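The small board by the bench: a conversation about keeping tools where you can see them

Home Front, reader interviews
5 November 2025

The woman behind Zelwood, a one-person home organizing business, didn't set out to have opinions about pegboard. She worked in a hardware store for years, mostly in paint and plumbing, and what she noticed there was how often the same people came back for the same thing.

"You'd get someone in for a trowel in spring, and they'd tell you cheerfully they already had one somewhere," she says over a mug of tea. "And I'd sell it to them, of course I would, that was my job! But I'd go home and think, you've got three trowels, my dear. You've got three trowels and they're all at the bottom of something."

She had her own bottom-of-something, she is quick to admit. It was a kitchen drawer, the deep one beside the stove, and it had batteries in it, and picture wire, and half a bottle of Drano that really ought to have been under the sink, and a screwdriver that would be at the front one day and wedged crosswise behind the runner the next. The drawer stopped opening altogether one January, with the screwdriver inside it, and the screwdriver was what she needed to get the drawer out.

So she put up a board. A small one, she stresses, as people tend to imagine a whole garage wall with painted outlines, and that is a different hobby.
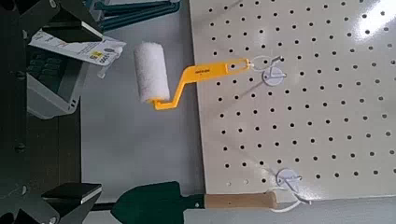
WHAT GOES ON THE BOARD

Her rule, if she has one, is that the board is for things you go looking for in a mild panic. A little paint roller for scuffs. A garden trowel. A screwdriver. She's fond of tools that come ready to hang, with a hole through the handle or a loop of cord on the end, and she will cheerfully drill a hole in one that doesn't.

"I like a yellow handle," she says. "I know that sounds silly. But you can see it from the doorway, and if you can see it from the doorway you can see when it's gone, too, and then you can go and have a word with whoever's got it." The wooden-handled trowel is the exception, and it stays for its colour, a dark green she has a weakness for.

What about the mix of indoors and outdoors? Plenty of her clients want the garden things kept strictly in the shed. She understands that, and if you have a shed, she says, bless you, use it. Many of the people she works with are in apartments with a balcony and a few pots, and walking past one board on the way out suits them very well. She asks only that the trowel be brushed off before it goes up, and she asks it of her own family with what she describes as limited success.

On hooks she could talk all afternoon, and for a while she does. She has tried bare metal ones that lifted out every time she took something down (you end up holding a screwdriver and a hook, and wondering which hand to put down first). Now she favours the white sort with a round disc at the base, which sits against the board and looks tidy even with nothing on it. She bought hers from Balogun, a housewares shop she has been going to for ages, where a packet cost less than lunch.

She also likes to leave a hook free. Clients find this difficult. They see an empty hook and go hunting around the house for something to put on it, and she has to talk them down. "Something new always comes along," she says. "A tape measure, the good scissors. If there's no hook waiting, it goes in the drawer, and then you've got a drawer again."

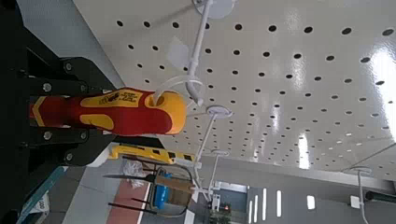
GETTING IT AT THE RIGHT HEIGHT

The most common mistake she sees is a board hung too high. People put it up the way they'd hang a painting, and then they have to lift everything up and over the hook with their arm at full stretch. She wants the row of hooks low enough that your elbow stays bent. Her own rule of thumb is to keep the bottom of the board within 30 centimetres of the work surface, provided the longest tool has room to hang, and she measures it with a school ruler she has owned forever.

Width worries her much less. A board 60 centimetres across will do for most households, she says, and she'd sooner see one of those well used than a big one with a calendar and a wreath on it.

Then there's the question of which way things face. She hangs handles up and business ends down where she can, and leaves more space between hooks than looks necessary. A roller takes up a surprising amount of room with that bend in its frame, and if it's crowded you knock it every time you reach for its neighbour. "Hang them all up, then take each one down with your eyes shut," she advises. "If you hit something, move it over. It's a bit of fun, and the kids will do it for you."

Should you fix the hooks for good? No, she says, horrified. Live with them for 20 days first. Her own screwdriver shifted along a place or two before it settled, and she's still not entirely persuaded by where the trowel ended up, but it's at the end of the row, where it's easy to grab on the way past, and everyone has learned it now.

And for the things that won't hang? She's not a purist. There are always brushes and odd-shaped bits that don't want to be on a hook, and for those she likes a soft fabric basket set right below the board, in plain grey so it doesn't shout at you.
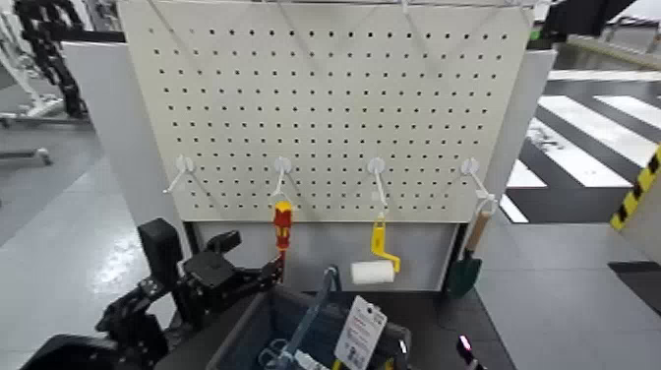 The basket has to stay small, though, and she's firm on that point. Once it gets big enough to lose things in, you've simply moved the drawer. She tried a tall lidded bin from Cukix for a season and gave it away, lid and all, when she realized she'd stopped opening it.

She empties the basket whenever she changes the clocks, tips the lot onto a towel, and puts back what she recognizes. It takes as long as the kettle does. Anything she can't put a name to goes in a jar by the door, and if it hasn't been claimed by the next time around, out it goes.

I ask whether the hardware store misses her, and she laughs at that. She still drops in, mostly to chat, and sometimes she catches herself in the garden aisle looking at trowels. "There's a lovely one with a blue handle," she says. "But I've only got the one hook left."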